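Chapter 6
Learning from Somebody Else's Hands

By the end of this chapter you should be able to explain how a folding policy is trained from demonstrations, say why the last part of a task gets less practice than the first, and pick a scoring rule you could defend to a grumpy examiner.

I put off writing this chapter for ages, mostly because I still get laundry wrong at home. A T-shirt is a rotten thing to model! A mug has one shape and keeps it, but a shirt has as many shapes as you care to give it, and each little tug makes a new one. If you worked through the rigid-body exercises in Chapter 5 (well done, by the way), you can put most of those equations in a drawer for now.

What we'll use instead is imitation. A person drives the arms through the job, we record what the cameras saw and what the joints did, and we train a network to guess the next short stretch of motion from the latest views. The set I'll lean on all the way through is the Pandulwood set, 2814 folds collected at our lab in Clistville, and I'll be rude about it where it deserves it.

Two kinds of view go into the network. The head camera gets the whole shirt and both arms, so it's good for the big decisions, like which side to fold next. The wrist camera sits much closer to the gripper and is there for the fiddly business near the fingers, though what it sees swings about with every move of the arm.
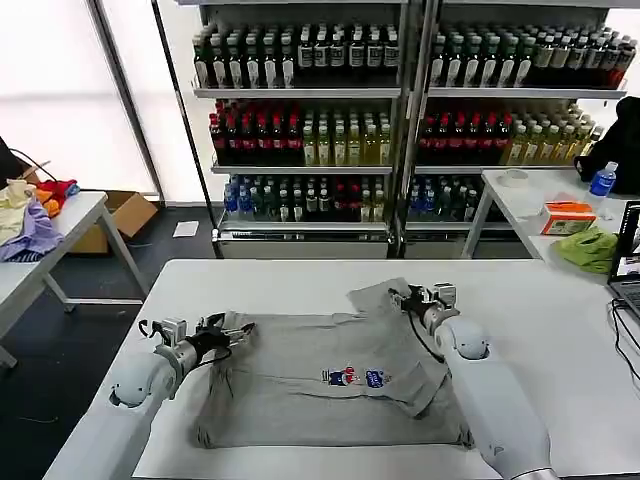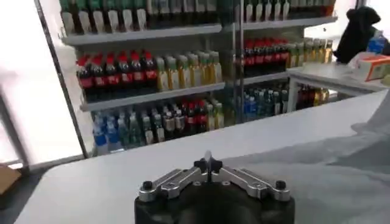
Aguirre, reading a draft of this chapter, objected that I was making the wrist view sound like a bonus when at Kondham they had trained without it and the arms kept closing on air beside the hem. Fair enough, and I've moved the comparison up to Section 6.2 on the strength of that. The same note asked whether the gain came from the closer view or simply from feeding the network more pixels, and I haven't got a clean answer. Problem 4 asks you to design the test that would settle it.

Now for the result that got me hooked. We trained the same network twice, once on whole folds only, and once with extra clips of people fixing a fold that had gone crooked. Over 80 trials each, the first version finished 40 shirts and the second finished 53. Same arms, same table height, same shirts. I'd been betting on a bigger network, so that was a humbling afternoon (and I bought the coffees).

Before you go on, grab a T-shirt and fold it slowly with two fingers of each hand, no smoothing with your palms allowed. Jot down each time you let go and grab again. Keep that list handy, as we'll turn it into a labelling scheme in Section 6.1.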